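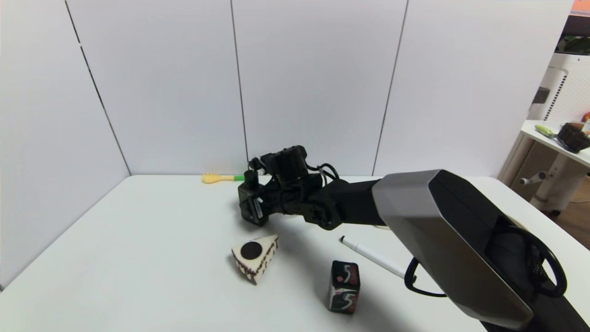
GRENDA, 11 December 2019 — Hevel today announced that its play food range will go on sale in Gredo toy stores next October. The range has over 60 pieces, among them a triangular slice of toy cake in cream and dark brown and small utensils in bright colors.

The pieces will be sold in 3 sets, and single items may be ordered as replacements. Retailers may request a display table and a sample box of 20 pieces from the Hevel sales office in Grenda.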